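# Plener peg board

The Plener is a white rectangular work board supplied with a set of small blue pegs and a round blue knob. It is used for practising pick-and-place work: lifting a peg, holding it upright and setting it down again. We sell it to training rooms, hand therapy departments and college workshops.

## What you get

- One white board
- Blue pegs
- One round knob with a short stem
- A printed sheet of exercises, written by Kaiwen Peng

Spare pegs are sold in bags of 20. The knob can be ordered singly.

## Size and weight

The board is 400 mm on its long side and weighs 500 g, so it can be moved with one hand. It has no fixed top or bottom and may be turned to suit the person using it. People who favour the left hand often like it set at a slant.

## Setting up

Put the board on a flat table. A dark, slightly rough top is best, as the board slides less and the edges are easy to see. If your tables are polished, ask for the Ansari mat when you order. It is not included.

Start with the pegs standing towards one side and leave the middle clear. The knob is wider than the pegs and easier to grip by its stem – most people begin with it and move on to the pegs later.

The sheet has seven exercises. The first four use one hand. The rest use both, with one hand holding a peg over the board while the other gets ready for the next piece.

## Cleaning

Wipe the board and pegs with a damp cloth and mild soap. Do not put any of the parts in a dishwasher. Dry the pegs before you put them away.

## Ordering

Orders placed through the Clukex catalogue are sent from our store at Hillolthorpe. Boards bought before October came with an older sheet – write to us with your order number and we will post the new one free of charge. Returns are accepted if all the pegs are in the bag.

Page updated April 2022.

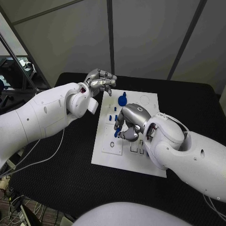
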